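Paper, Pouches and a Little Red Zipper

I finally got serious about the paper pile this March. It had been living in a drawer, then two drawers, then a box I kept moving from the bedroom to the hall and back again. When I went through it I had 342 sheets, and 132 of them went straight to recycling (mostly menus and manuals for a blender I gave away when I left Larkberg!). The rest is going into clear zipper pouches, sorted by what I'd be looking for in a panic: lease, car, taxes, doctor.

I tried a Floltik accordion folder first and hated it. Everything slid to the bottom and the elastic gave up inside a month. Clear pouches are so much nicer - I can see there's paper in there, and they stack flat on a shelf.

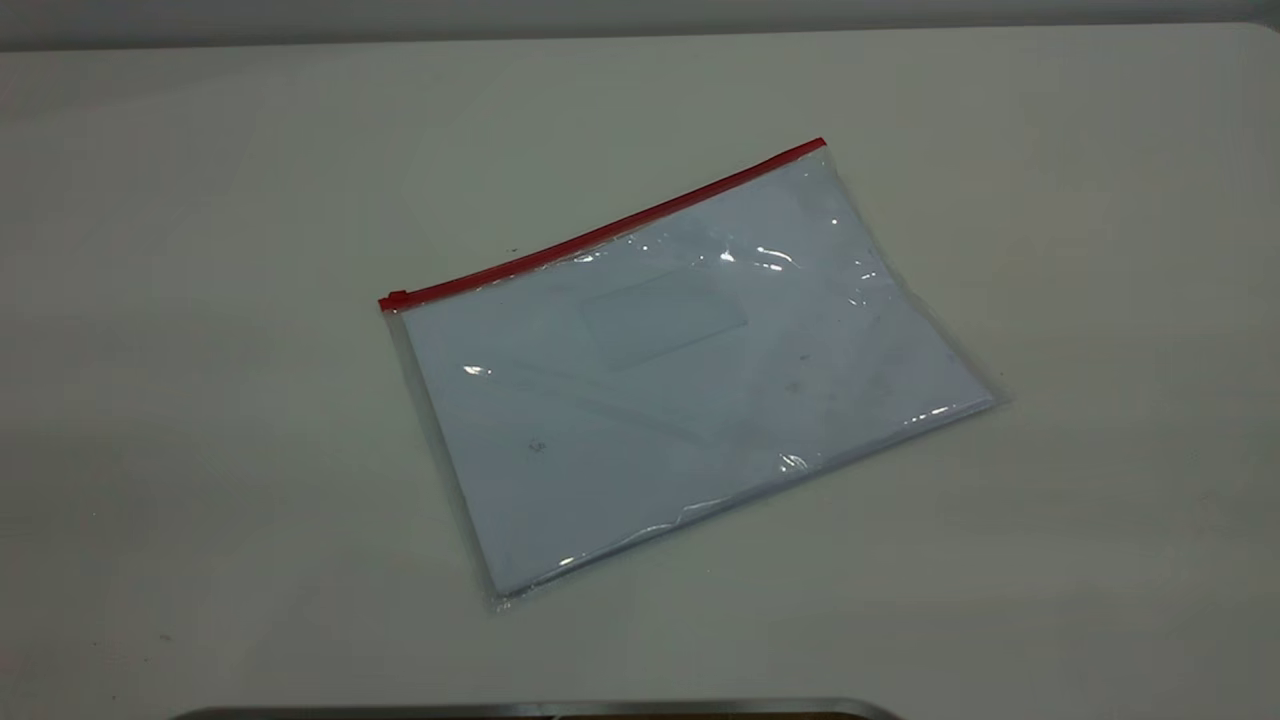 Salleo wrote in to say that color is the way to go, red for anything with a deadline and blue for anything you only keep to be safe, and that a sticky note tucked inside the front beats a label on the outside.

I love that and I'm stealing it. Red is now officially for forms and bills. My one rule so far is not to overstuff - once I have to wrestle with the zipper, it's time to start a second pouch. I also pull staples before anything goes in, and big folded sheets get their own pouch at the back of the shelf. 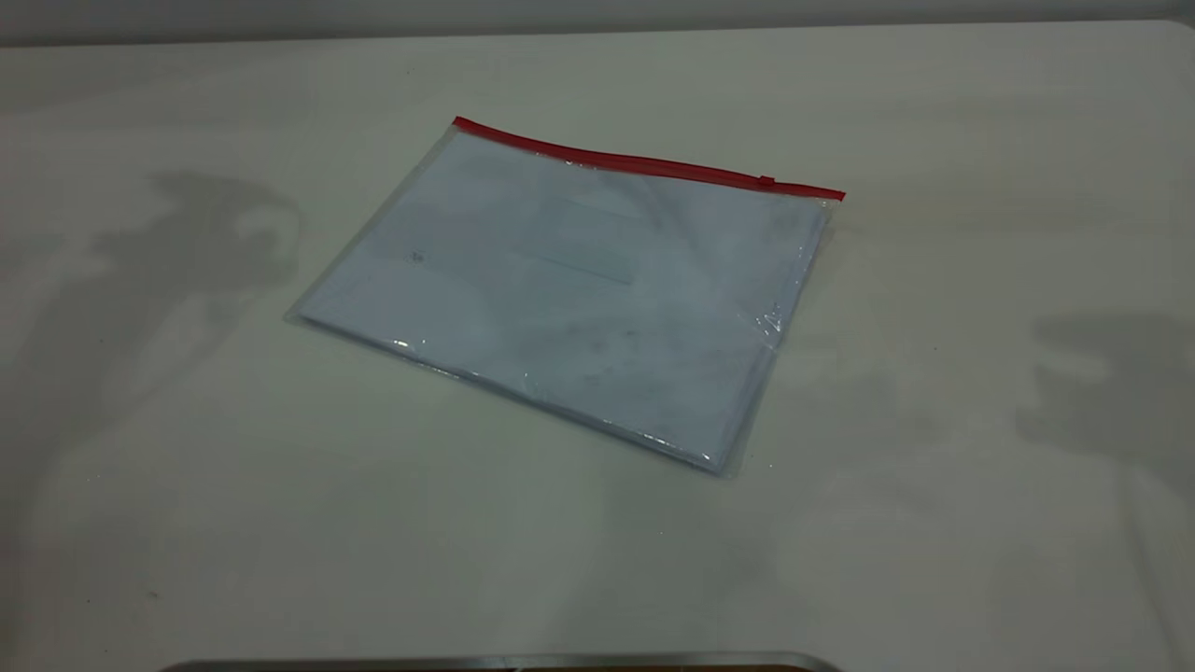 Clear pouch, red zipper, papers inside.

Next up is the photo box, which I've been avoiding since Christmas. Wish me luck!

Posted by Yadav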